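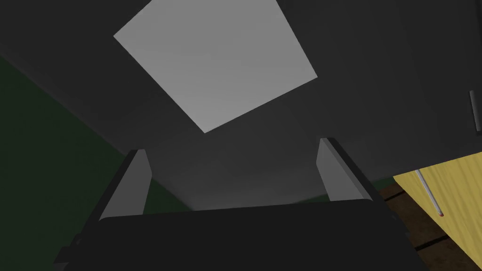

Vodumance trial: progress report, January 2020

Prepared by Larasati Liem for Afiq Krishnan, Nasution Fund

We're well into our review of Vodumance, the simulated home kit from Prastadus, and I'm happy to say it has been a lot more fun than the paperwork suggested. Your grant covered the license and a used workstation, and the whole setup came in at $900 with nothing left to buy. As agreed in October, the goal is to find out if a small team like ours can practice two-arm household jobs in software before we put any hours on the real Paravix arms.

Getting started

Installation took us two days. Most of that went to one graphics driver, and the support desk at Prastadus stayed with us by email until it was fixed. Once we were in, the kit opened straight into a furnished room with both arms ready to drive, and we were moving joints within the first hour (a bit wildly, I admit!).
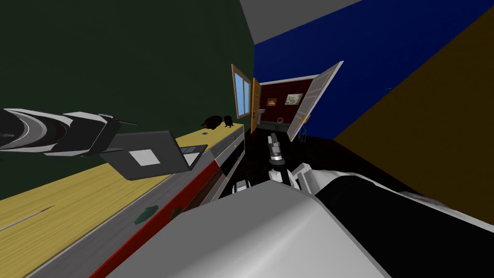

Two-arm control is the part of the kit I was most curious about, and it's very good. Each arm can be driven separately or the pair can be tied together, and switching between the two modes is a single key. We gave the laptop job to the left arm and used the other for practice near the cabinet. With the open laptop hanging tipped over the yellow counter like that, you get a real feel for how much clearance a wide, flat object needs, and our operators started planning their approach much earlier. That's a habit I'd love them to carry over to the hardware.

What still needs work

The wrist camera views take some getting used to. When the hand tilts, the view tilts too, and new operators lose track of which way is up. We now start everyone on the wider view and bring in the wrist camera on their third session.
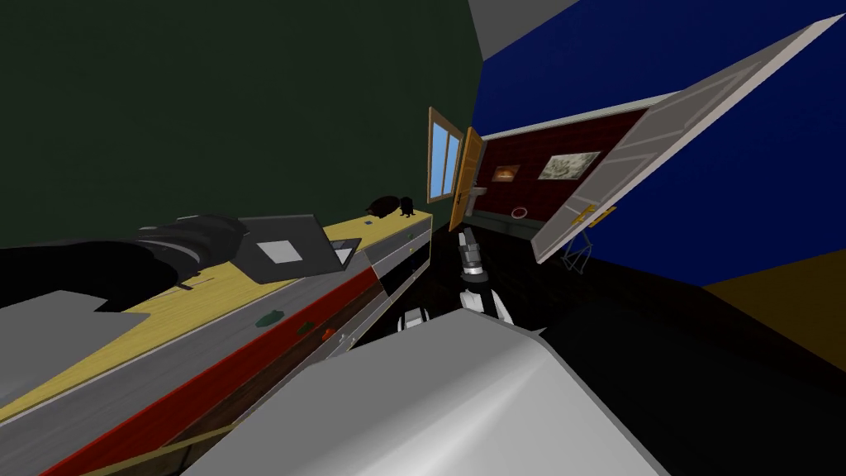 We've also asked for a level line that can be switched on over any view, and Prastadus has put it on their list for the next update. The other gap is the manual. It covers the menus nicely but says very little about saving a session halfway through, and we lost 3 good runs before we worked that out.

Session review

Playback has become everybody's favorite feature. You can stop a run at any point, look at it from another camera and start again from there. Small things stand out that get missed while driving. In one stopped moment the black arm's gray plate is hovering just above the long cabinet, and we spent a good half hour talking over how low it ought to travel there. I've never had a discussion that useful from a spreadsheet of joint angles.

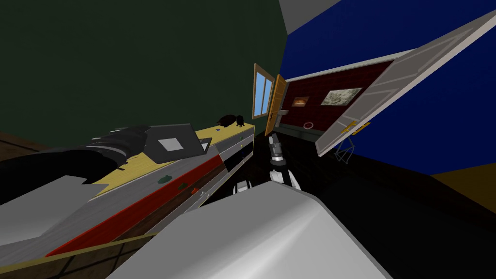
Next on the plan is the move to our own room layouts. Vodumance includes a layout editor, and we want to build a copy of our lab kitchen to see how well practice carries over. The supplied room will stay in use for beginners. It has plenty to steer around, and the big white door swung open on the right makes a handy landmark when an operator needs to get their bearings again. I'd like something just as easy to spot in ours.

Budget and request

Spending is on plan and no extra money is needed. I would like to keep the license running for 5 more months so the layout work and the first Paravix sessions can overlap. If you agree, please confirm by email and I'll send the renewal form over for your signature. You're also very welcome to come and try the arms yourself!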